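Odds and Ends: The Sorting Bins Gallery

Welcome to my favorite page on the whole site! If you've ever emptied a junk drawer onto the kitchen table and lost an afternoon to it, you're among friends. I've been collecting small stray parts and old toy bricks for 19 years, and this gallery is all about what ends up in the bins before it gets sorted. Mixed bins are the best kind. You get a bit of hardware, a bit of toy box, and a few pieces that could be almost anything.

I posted the first batch in June and the response has been wonderful. Rami Smadi wrote in from Trokuvcombe to say he keeps his spare parts in old bread pans (a great idea, and I've already stolen it). Oanh Tạ sent a long letter on cleaning toy bricks with a soft toothbrush and dish soap, and her advice is now on the Care page, where it belongs.

A word on bins, for the people who always ask. I like gray. Bright plastic looks cheerful on the shelf, but a red brick in a red bin disappears on you, and in a gray one it just sings. Scratches don't bother me a bit. A bin that has had years of metal parts dropped into it gets a worn, cloudy kind of floor, and I think small things look terrific against it.
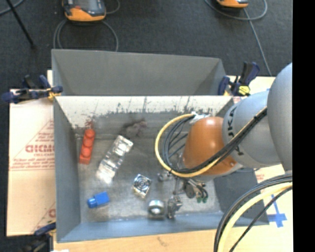

Red is where I always start when I'm sorting, and long bricks come first. They go in the shallow drawers, side by side, and a full drawer of them is a beautiful thing. Blue ones are next. I have a real weakness for the tiny blue pieces, the ones you find under the couch with your bare foot!

Clear blocks are the tricky ones. They pick up every bit of light in the room and you can look straight past them, so I run my fingers along the bottom of the bin before I call it done. Mio Sakai wraps each of hers in tissue. I'm not that patient, but hers have stayed lovely.

Then the metal. Rings, caps, ridged bits, little squares with circles on them — I love all of it, especially when it's shiny. Metal goes in the Prestmont cabinet, which has 43 drawers and a squeak in nearly every one. The pieces I can't name get a drawer to themselves, and it fills up faster than any other.

More bins are coming to this page soon, and Vanderleia Caldeira has promised me a whole box of buttons and buckles to go through. I can't wait to tip it out.

Gallery updated 8/22/20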